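Chapter 7

Open Day: How to Watch a Robot Being Shown to You

What this chapter covers: the difference between a demonstration and a trial; what a host prepares before visitors come in; reading a workspace; taking notes when very little seems to be happening; questions worth asking on the way out.

7.1 Two minutes of glory

Every student of automation is sooner or later put on a bus and taken to an open day. There will be a lanyard. There will be a bowl of candy near the sign-in sheet, and a poster in which a robot arm is drawn considerably cleaner than any robot arm you are about to meet. A person with a headset microphone will tell you that the future is behind the next door, and then will have trouble with the door.

The visit we follow in this chapter took place in August at the Urham workshop, where the Vedberg group keeps its two-arm bench. The program listed 200 seats over the day and 713 people put their names down for them, which tells you something about the public's interest in robots and something about the free lunch. Our party was given the slot at 2 p.m., after the lunch and before the candy had been replaced.

The task on show was called Cutetti. It concerned small parts that lie on a table in no particular order and have to be picked up, turned and brought together by two arms working from the same side. A child of four would do it while asking for something else. For a pair of grippers it is an honest day's work, and the program's promise that it would be "performed live" should be read with the word "attempted" in mind. 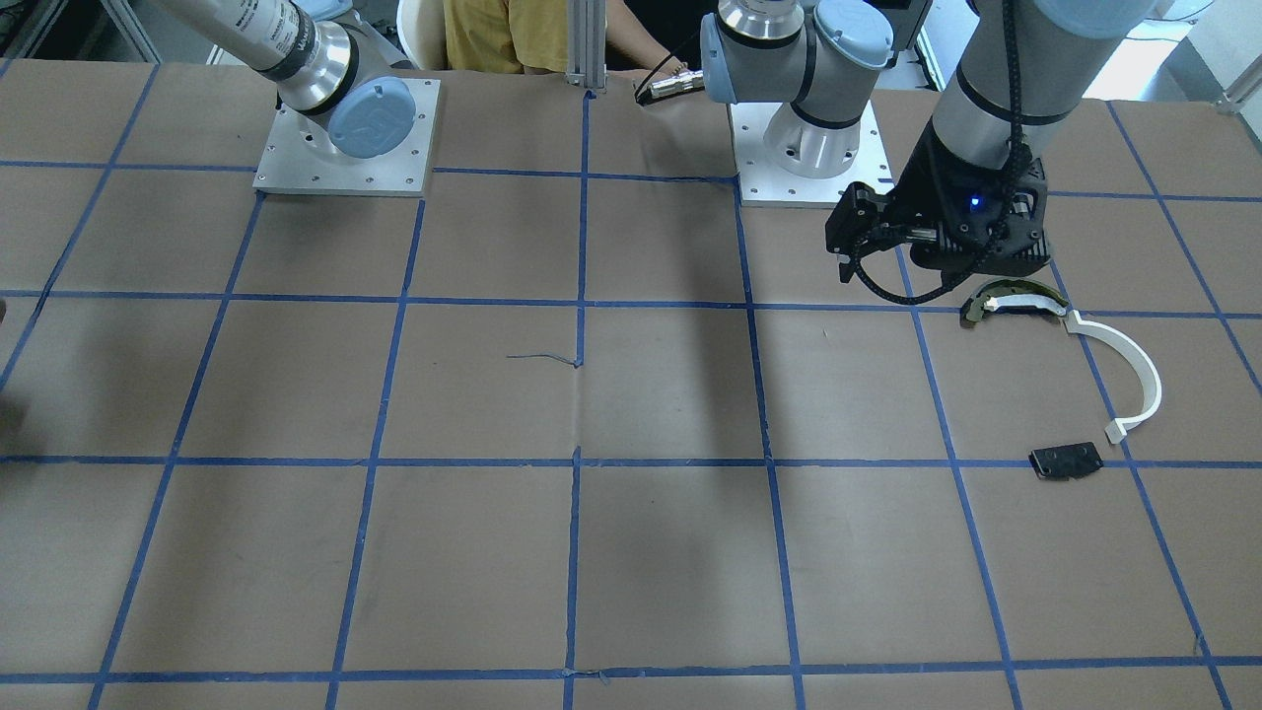 A demonstration is an argument, and like most arguments it is won or lost in the preparation. Before anyone looks at the arms, they should look at what the arms have been given to stand over. At Urham the bench was covered in brown paper and ruled into squares with blue painter's tape, and a good half of our party walked straight past this to admire the joints. The joints are bought from a catalog. The tape was put down by somebody on their knees, or at least with a sore back, and a visitor can learn a lot from it. A grid lets people say where a thing is without pointing. It makes it easier to put a part back near where it started, so that the second attempt resembles the first. It also shows, to anyone who cares to look, how much of the table is being used and how much is merely being owned.

Write down the layout first. You may think you will remember it. Students who think so hand in reports in which the left arm and the right arm trade places between pages.

7.2 The long middle

Film has spoiled us. In a promotional clip the arm moves, the part moves, the music moves, and the whole affair is over before you have found your seat. A live session has a different shape. An arm comes down, stops, considers its position, and goes back up. Somebody behind the table looks at a screen or a cable. The host says "so what it's doing now is," and the sentence wanders off.

This stretch is the most useful part of the visit and the one in which visitors check their phones. Keep a two-column page. In the left column put what you saw, in plain verbs: lowered, opened, stopped, lifted. In the right column put what you were told. Do not let the columns touch. If the host says the gripper is "searching" and what you saw was a gripper holding still, each statement goes in its own column, and you can have an opinion about them on the bus. 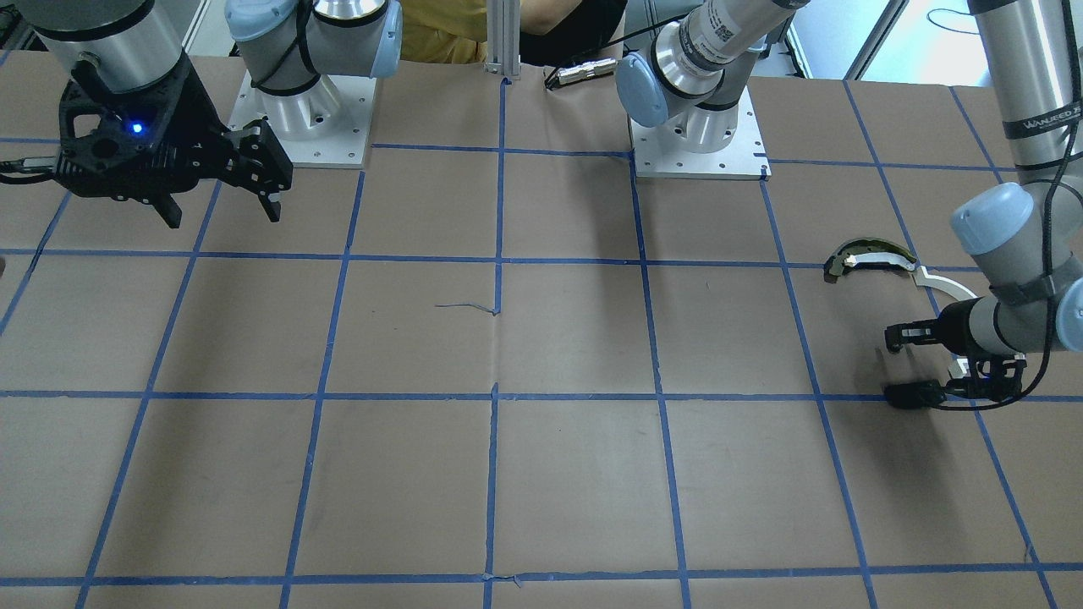

The right column fills faster, of course, and in better prose. Hosts are fluent. They have given the talk before, and by the afternoon they have polished off the places where the morning's audience frowned. One student in our party ended up with a right-hand column three pages long and a left-hand column that read, in full, "came down, opened, waited." It was the better half of the report, and it received most of the marks.

Pay attention as well to where the people are. A system described as autonomous may still have someone sitting within arm's reach of it, and there is no shame in that for anybody. The thing to record is what they do. Did a hand go to the table between attempts? Did it go to a switch? Was the part set back in its square by the machine or by a sleeve? None of these facts will appear on the poster.

7.3 What counts as working

Suppose a part is picked up 2 times while you are in the room. You have seen it work. You have not seen how often it works, and the host, who has, will usually tell you if you ask in a friendly voice and are not holding up a phone. Ask for the number of tries as well as the number of successes. Ask which parts were left at home.
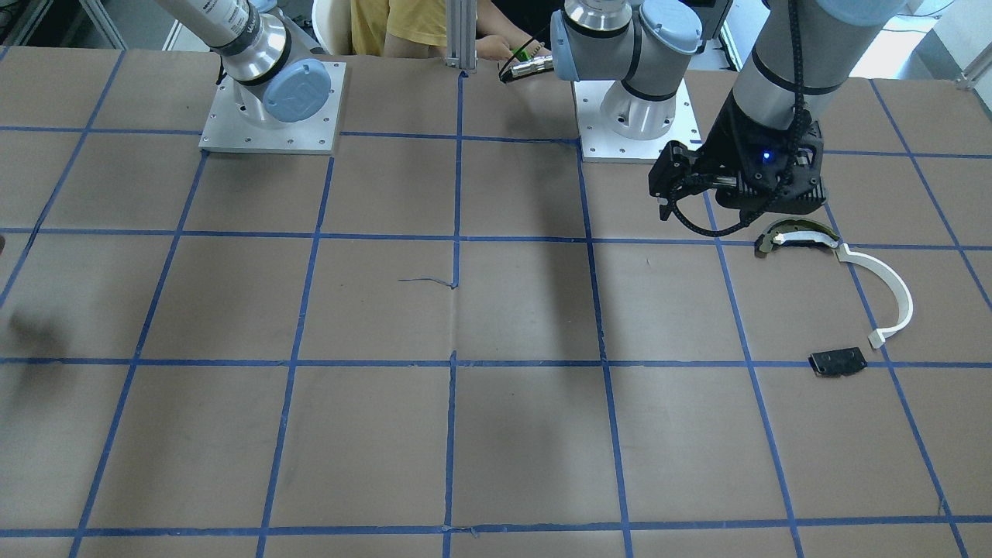 Siliņa objects to this section, and did so on the draft in green ink: an open day is hospitality, she wrote, and a guest who counts the spoons should not be surprised to get no soup. Visitors who arrive with a checklist see only the checklist. She would have students spend the first attempt with their hands in their pockets and begin writing at the second.

We have kept the section and added her pockets to the exercises. It is a fair point that a demonstration has duties a trial does not. It has to start on time, it has to be visible from the back row, and it must not frighten the sponsor. A group may quite properly choose a slower motion, a simpler part or a shorter task for the day. Your report should say which of these choices you noticed, and should say it without the tone of a detective in the last chapter.

Terms used in this chapter

Demonstration: a run arranged so that others can see it.
Trial: a run arranged so that its result can be counted.
Reset: putting the table back as it was before the next attempt. Often the most skilled work in the room, and never on the program.
Workspace: the region the arms can reach and are permitted to. The second is smaller.

Before you go on to 7.4, find the notes from your own last visit and copy them out in two columns. If the left one is blank, leave it blank and bring it to class.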